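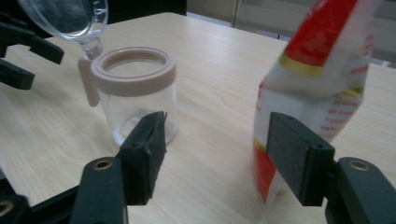
Waxed tabletop goes cloudy after cleaning. Strip it or buff it?

Asked by Clarkitz, 8 replies

Beech desk top, finished in August with two coats of hard wax oil (Mostis, satin). Since I switched to a spray cleaner there is a dull haze over the area I use most. It does not feel sticky. A dry cloth removes it for a day and then it returns. Room humidity is 48 percent. Do I need to sand back to bare wood?

Müzeyyen Ekinci
Accepted answer

No. Haze that moves under a dry cloth is residue on top of the finish. Damage in the film would stay put.

Wipe with a cloth wrung out in plain warm water, then dry at once along the grain. Let it stand 20 minutes and look at it from a low angle against a window. 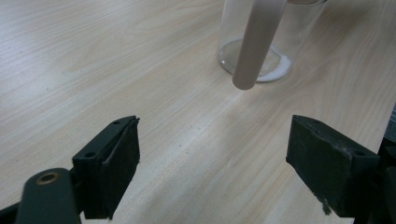 If the dull area is still there, go over it with odorless mineral spirits on a white cotton rag, turning the rag often. Stop when it comes away clean. Leave overnight, then buff with a white pad. Only recoat if a drop of water darkens the wood within a few minutes. Drop the spray cleaner; many contain silicone, and a new coat will not bond over it.

Brikbridge

Sand it. 320 grit, quick pass, new coat. Done by Monday.

Türkmen 685

320 is too coarse between coats on this type of oil, check the can. Also which spray was it? Mine did the same with a glass cleaner and water alone fixed it.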